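**工单标题:** Sosia 过家家厨房套装,红辣椒放不回收纳盘,收好以后盘盖合不上
**报修人:** Engelbert Rüegg(Wickramasinghe 亲子活动室)
**产品:** Sosia 蔬果套装,配 Drarnano 分格收纳盘
**优先级:** 普通
**状态:** 已解决,留一条待办

---

### 用户来信

您好,我先说声抱歉,这件事真的很小,小到我写信之前犹豫了好几天,同事也笑我,说一根塑料辣椒你也要去找客服。可是我们活动室每天下午收玩具都要为它折腾一回,我想还是问一问,说不定是我们哪里用得不对。

我们去年买了你们的 Sosia 蔬果套装,孩子们非常喜欢,茄子和胡萝卜的漆面都快被摸亮了。收纳盘也好用,每样东西有自己的格子,小朋友看着格子的形状就知道往哪儿放,收玩具变成了一种拼图游戏。我们的规矩是铃声响了以后大家一起收,收完才能吃点心,所以他们很积极。

问题出在那根红辣椒上。它放进格子以后,尖尖总要翘起来,盖子盖上去就拱着一个包,扣不住。用手压一下能扣上,过一会儿又“啪”地弹开。有一次弹开的时候盘子正竖着往柜子里塞,里面的东西滚了一地,豌豆荚钻到了暖气片后面,到现在还没捞出来。

我自己试过几种办法:把辣椒调个头放,不行;放得斜一点,稍微好些,可是会顶到旁边的蘑菇;最后我干脆把它单独放在一个果酱瓶里,孩子们又不答应了,说辣椒没有家了。您看,这就是我不得不写信的原因。

请问是不是辣椒变形了?夏天那个柜子被太阳晒着,会不会晒弯了?如果需要另外买一根,请告诉我怎么买。

谢谢您耐心看完。
Engelbert Rüegg

### 第一次回复

Rüegg 先生您好!

一点都不小,请千万别不好意思。辣椒没有家了,这句话我念给整个办公室听了,大家都觉得这张工单得好好办。

先说一句让您放心的话:辣椒本来就是弯的。这套蔬果里只有它和香蕉是弯的,香蕉的格子很宽,怎么放都行,辣椒的格子却是照着它的弧度做的,方向错了确实会翘。所以我们先别急着判断它晒坏了,一样一样来排查,好不好?

麻烦您有空的时候看看下面几件事,不用一次看完:

1. 收纳盘背面靠近边角的地方有一个凸起的版本号,请告诉我是多少。
2. 把辣椒拿出来,看看格子底下有没有东西。橡皮泥、贴纸、饼干渣,我们都遇到过,还有一位用户从里面抠出来一颗乳牙。
3. 辣椒放在平整的桌面上,轻轻拨一下,看它是顺顺地晃两下停住,还是一跳一跳地晃。
4. 表面有没有发白的折痕,摸上去有没有发黏的地方。

另外请暂时不要用热水去烫它想把它扳直。我知道网上有人这么教,那是给软胶玩具用的办法,这根辣椒是硬塑料,扳直了就真的放不回去了。

祝您和孩子们下午愉快!

### 用户补充

您好,谢谢您这么快就回信,还这么详细。我今天中午趁孩子们午睡,一个人坐在小椅子上(真的很小的椅子)把您说的都看了一遍。

版本号是 86。字很浅,我拿铅笔在纸上拓了一下才认出来,感觉自己像在做考古。

格子底下有东西!是一层干掉的橡皮泥,蓝色的,压得平平的,跟盘子的颜色差不多,难怪我一直没看见。我用牙签挑了一点,很硬,没敢使劲。

辣椒在桌上晃得很顺,没有一跳一跳。发白的折痕没有找到,也不黏。

所以原来是橡皮泥的错?我正要高兴,又想起来我们还有第二个收纳盘,是后来补买的,那个盘子里的辣椒也翘,只是翘得没这么厉害。我跑去看了,那个盘子的格子底下是干净的。这就奇怪了。

还有一个问题,不知道有没有关系:两个盘子里的辣椒看着不完全一样。一根胖一点,一根瘦一点。孩子们管它们叫爸爸和姐姐。

Engelbert Rüegg

### 第二次回复

Rüegg 先生,您这封信帮了大忙,尤其是爸爸和姐姐那一段。

我来理一理。版本号 86 的盘子是后期的盘子,它的辣椒格收窄了,配的是那根细一些的辣椒。早期的套装配的辣椒根部要粗一些,放在早期的盘子里刚刚好,放进 86 的盘子里,根部会卡在格子口上,尖的那头就被撬起来了,像跷跷板一样。

活动室里有两套玩具,孩子们收的时候不会分哪根是哪根,所以很可能爸爸和姐姐互相住错了房子。再加上橡皮泥垫在底下,第一个盘子就翘得特别厉害。

所以想再请您看一下第二个盘子背面的号码,然后把两根辣椒换过来试试。橡皮泥这样清理:

- 倒一点温水在格子里,没过橡皮泥就行,泡十分钟。
- 用木头的冰棒棍或者旧会员卡的边去刮,别用刀,刀会在盘底留下毛刺,以后更容易粘东西。
- 刮完擦干,敞着盖子晾一会儿再收玩具。

至于辣椒的形状,平放在格子里的时候,请让弯的那一面贴着格子的弧边,粗的一头朝着盘子的合页,尖的一头朝着卡扣。如果粗细拿不准,就看从根部到尖上收得快不快:早期的那根收得急,后期的收得缓。

辣椒本身的样子是这样的:红色的塑料,表面光滑,有一点点亮,整根往上慢慢收细,到了尖上轻轻弯向左边,头是圆钝的,不扎手。

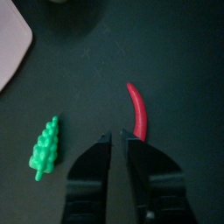
*整理:Debashish Patwary · Cerutell 用户支持 · 8月28日 星期三*

接着说怎么看。请把您手里的辣椒竖起来,细的一头朝上,转到尖头弯向左边的方向,再跟上面这根比一比整体的弧度。弧度是柔和地一路弯上去的,中间没有一个突然的拐角。如果您的辣椒在半腰上有一个明显的折,那才像是受过热或者被压过。从您说它在桌上晃得很顺来看,我觉得不大会有这种情况,但看一眼总归踏实。

颜色不能用来判断新旧,这一点我想多说两句,因为问的人很多。圆滚滚的东西,一边迎着光,一边背着光,同样的红色看上去就会一深一浅,并不代表褪色。真要看有没有褪色,请把它整个转一圈,每一面都在同样的光底下看过去。要是怎么转都有一块发粉发白,那多半是晒的,可以考虑给柜子换个位置,不影响使用。

根部的粗细请直接拿两根并排比,别只看照片。这个我吃过亏,早先有位用户跟我来来回回写了好几封信,最后发现我们俩说的是同一根。

### 用户回复

亲爱的 Patwary 先生(现在我知道您的名字了,这样写信感觉好多了):

第二个盘子背面的号码我也拓出来了,跟第一个不一样,是早期的。

我把两根辣椒竖起来比了,都是顺顺地弯,没有折。并排一放,根部果然一粗一细,我以前怎么就没想到去比根部呢,光看长短了。粗的那根转了一圈,有一面稍微浅一点,应该是靠窗晒的,孩子们说那是爸爸的白头发。

橡皮泥泡了十分钟以后软了很多,用冰棒棍一推就成片地下来了。我女儿在旁边看得入迷,问我能不能再弄一次。

然后就是换房子。粗的住早期的盘子,细的住 86。粗的那根一放就进去了,盖子轻轻一按就扣上,竖起来抖了抖也没有开。我差点鼓掌。

可是细的那根,放进 86 的盘子,还是有一点点翘。盖子能扣住了,不弹了,但是按扣的时候要稍微用点力,小班的孩子按不动,要叫老师。这样算正常吗?还是我又放错了什么?

Engelbert

### 第三次回复

Engelbert 您好!

进展这么大,太好了,替我谢谢您女儿,也请转告她,橡皮泥总会有下一次的。

剩下的这一点点翘,我下午到样品架那儿拿了一个 86 的盘子和一根细辣椒来试,前后摆弄了好一阵。正常放的时候,盖子应该一根手指就能按上。后来我故意把隔壁格的蘑菇倒着放,菌盖朝下,辣椒就翘了,跟您说的感觉很像。蘑菇倒过来以后菌盖会把两格中间的隔片往辣椒这边推,推得不多,刚好把辣椒挤歪。

您在第一封信里提过辣椒斜着放会顶到蘑菇,我当时读过去了,没往心里去,是我疏忽,请见谅。

麻烦您看看蘑菇是不是菌盖朝下放的。如果是,请把它正过来,柄朝下,菌盖朝上。按说孩子们会觉得倒着放更稳,我们好些用户家里都是这样放的。

要是蘑菇本来就是正的,请看隔片有没有被压歪。隔片是有弹性的,歪了的话,用两根手指捏住往回轻轻带一带,空着放一夜,第二天再试。

### 用户回复

是蘑菇!

倒着放的。我问了一圈,大家都说蘑菇本来就是这么放的,一直是这么放的,有个小姑娘很严肃地告诉我,它在睡觉。我跟她商量了半天,最后我们说好,蘑菇白天站着睡。

正过来以后,辣椒一下子就平了,盖子一根手指就能按上,我让小班年纪最小的那个孩子来试,他按上了,又打开,又按上,点心时间晚了好一会儿才开始。

隔片看着有一点歪,我照您说的带了一下,今晚空着,明天再看。

还想顺便问两件小事,您不忙的时候再回:

第一,豌豆荚我打算拆暖气片的罩子去捞,万一捞出来坏了,能不能单买?
第二,我想在格子边上做个记号,让两套玩具以后不再混住,您有没有什么建议?贴纸会被孩子们撕掉,马克笔我怕洗不干净。

Engelbert

### 第四次回复

Engelbert 您好,蘑菇站着睡觉,我们这边一致通过。

豌豆荚可以单买,辣椒和蘑菇也可以,在配件页里按蔬果名字找就行,普通邮寄,工作日五天之内到。下单的时候备注栏里请写上盘子的版本号,仓库会按版本配,不然又要住错房子了。不过我建议您先捞捞看,那个豌豆荚很结实,它在暖气片后面待着多半只是落了灰,用温肥皂水洗洗就好。要是暖气已经开过,请先看看它有没有软塌,塌了就别再给孩子们玩。

做记号的办法,我们自己样品间是这样弄的:

- 给一套玩具的收纳盘把手上系一截彩色棉绳,另一套不系。
- 在两根辣椒里挑一根,在根部底面用白色丙烯笔点一个小点,干透以后再薄薄涂一层水性清漆。点在底面,玩的时候手不怎么磨得到。
- 如果孩子认字,可以让他们自己给盘子起名字,写在棉绳的小布签上。我猜您那边已经有现成的名字了。

丙烯笔请选标明儿童玩具可用的。点子不用大,点大了孩子会拿指甲去抠。

### 用户最后一封

Patwary 先生,

隔片回来了!放了一夜,今早看是直的。两个盘子今天下午都是孩子们自己收的,我站在旁边没有插手(忍得很辛苦),盖子都扣住了,竖着塞进柜子也没有开。

豌豆荚也捞出来了,一起出来的还有一只袜子和六枚棋子,棋子我们找了一个夏天。豌豆荚没有塌,洗过以后跟新的一样,就是有点灰尘味。

棉绳选了绿色,布签上写的是“爸爸家”和“姐姐家”,字写得歪歪扭扭的,非常好看。

工单可以关了,再次谢谢您,也谢谢办公室里听过这件事的各位。

Engelbert Rüegg

---

### 处理记录(内部)

**原因:** 三处叠在一起。早期辣椒放进了版本 86 的收纳盘,根部卡住格口;格子底部积有干橡皮泥;相邻格的蘑菇倒放,隔片受挤。
**处理:** 清理格底,两根辣椒对调,蘑菇放正,隔片回位。没有换件,没有发货。
**用户确认:** 两个盘子都能正常扣合,幼儿可以单手按上。

**给接单同事的提醒:** 以后再有盖子扣不住的来信,请先问家里或园里是不是有两套,再问版本号。另外请问一声蘑菇朝哪边,我这次问晚了,让人家多跑了一趟。

**待办:** 配件页上辣椒的说明里没有写版本,已经请 Drarnano 那边的同事补上,9月改版的时候一起更新。收纳盘盖子内侧的摆放图也在问能不能把蘑菇画得清楚一点,现在那个图我自己看着也分不出正反。等他们回复以后补在这张工单下面。

D. Patwary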